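Plolow is bringing back its summer box, and I'm more excited than I should be in February! The email landed this morning, 18 February 2024, and I read it twice before coffee. Boxes ship in June and cost $30 each, plus shipping if you live outside Jullcombe. 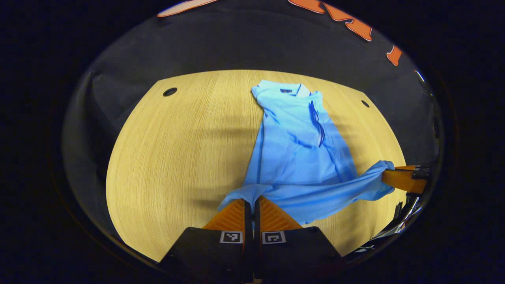
Last year's had a hand balm I still use every night, so I'm hoping for another one. Mehwish Ghauri, who runs the company, told me there will be 15 minis this time -- mostly bath stuff, with a couple of lip products from Gulura tucked in. She wouldn't budge on the scents (I tried). Only 683 boxes are being packed, and subscribers get first pick. I've already put my name down for two -- one is for my sister, I swear.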